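Workshop Tips: Picking Between Two Pairs of Wearable Grippers

I've had a few messages asking how I decide which grippers are worth keeping on the bench, so I'm putting my notes in one place. I spent last week going back and forth between the Fondholm pair and the newer Nitance pair (both the kind you wear on your hands, with mechanical fingers out front) and I have opinions!

First tip: skip the foam blocks. Everybody starts with foam blocks and every gripper on earth can pick up a foam block. Go to the kitchen instead. My test box has a clear plastic canister, a snack bag, a dish towel, a sponge and one of those measuring spoons that lies completely flat and makes you want to quit. If a pair does well on the canister and the bag I keep going, and if it doesn't I save myself an afternoon.

The canister is the one that tells you about squeeze. Start with it empty and the lid off, because a thin wall with no lid gives way long before you feel anything through the linkage. Come in low, near the base, and close slowly. With the Fondholm I had to back off the spring two notches before the rim stopped going oval on me. The Nitance was fine straight out of the box, though its fingertips are slicker and I ended up adding a strip of rubber shelf liner to each one – the cheap kind you cut with scissors.

Bags are a whole different problem. You want to press down first and then pinch, so the fingers gather up a fold to hold on to. Going straight for a pinch on flat plastic just slides.
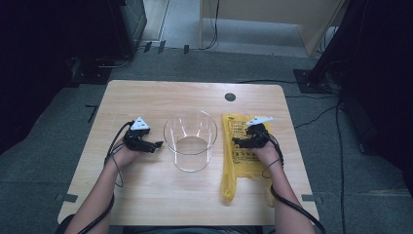
Mladenović wrote in to say that I'm too easy on the Fondholm, and that the spring creeps back after 100 or so closes no matter where you set it, so anyone buying a pair should put a dab of thread locker on the adjuster the first day. Fair point, and I've done it since. I'd only add to let it cure overnight before you start closing things.

Now, cables. Run them back along your forearms and leave a loose loop at the wrist, enough that you can turn your palm all the way up without a tug. I use soft hook-and-loop ties, one below the elbow and one above. Zip ties are a pain when you're swapping pairs, and you will be swapping pairs.

Mark your spots too. A bit of painter's tape under each item means the second pair gets the same reach as the first. I went through a whole round at the Mokcombe workshop without doing this and then couldn't compare anything, because the towel had been creeping toward me all morning. Do 4 tries per item, switch pairs, do 4 more, and write it down as you go. I use a plain spiral notebook.

Wash your hands before and wipe the fingertips after every bag. Chip grease gets on everything and the next item slips, and then you blame the gripper. Dish soap on a damp cloth does it, just keep it away from the joints.

Where I've landed for now: Nitance for anything thin or crinkly, Fondholm for heavier stuff like a full canister of rice. The spoon beat them both. I'm trying it next with a bit of tape folded up on the handle as a tab, which feels like cheating but I want my spoon off the table.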